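The walking economy, and who is counting it

Last updated: January 10, 2022
Reading time: 4 min

Consuelo Olvera has a word for the business case behind most "walkable main street" projects, and it isn't one she wants printed. She settles for "hopeful."

Olvera spent 15 years as a retail leasing adviser before she began writing about town centres, and she still talks like someone who has had to read the fine print to a shopkeeper. We met at a bakery in Lonau, two doors down from a shop that has had three tenants since the street was widened for pedestrians.

"Everyone says foot traffic, foot traffic," she says. "Fine. Whose feet? Are they going to the dentist? Are they cutting through to the bus? A person walking past your window is not a customer. She's a person walking past your window."

The report that set her off was commissioned by Taheri, the consultancy hired to review the Lonau main street program. It put the rise in pedestrian numbers at 53 per cent and was quoted in every council newsletter going. Olvera asked for the method. The counts, she says, were taken in August, in holiday season, and compared with a wet stretch of the previous winter.

"I'm not accusing anybody of cooking it. I'm saying that if a tenant brought me those figures I'd have sent him home to do them again."
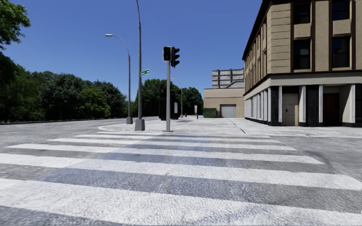
Computer-rendered street corner with zebra crossing and traffic signals.

She is just as cool on the claim that shops on a corner do better than shops mid-block. Landlords have charged a premium for corners for as long as there have been landlords, and Olvera thinks plenty of tenants pay it out of habit.

"You get two windows, which means two windows to dress and two windows to clean. I had a shoe shop take a corner in Sarnen. Lovely spot, light all day. The rent was so far over the neighbours' that they needed a Christmas every month." The shop lasted four years, longer than she had given it.

I put it to her that people like wider footpaths, and that liking a place has to count for something. 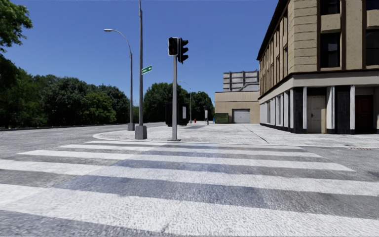
"Of course it does," she says. "Build it because people like it, then. Say that out loud at the meeting. What I object to is telling a bloke with a hardware store that his takings will go up, when what you mean is you'd enjoy having a coffee out the front of it."

So what would convince her? Till receipts, she says, from shops that agree to hand them over before and after, and a nearby street left alone for comparison. Pokine tried something of the kind. Takings there were flat for the first year and slightly up in the second, and she notes that a supermarket had reopened in the meantime – "so good luck untangling that."

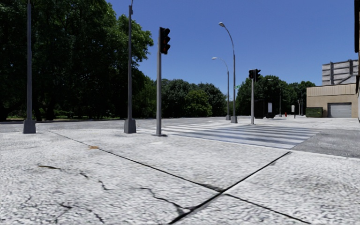
What the council says

Lonau council declined an interview but said in a written reply that the Taheri figures were "one input among several" and that a second count was planned. It did not say for which month.

Olvera read the reply on my phone and handed it back. "Ask them again in winter," she said.

4 comments
Shared 53 times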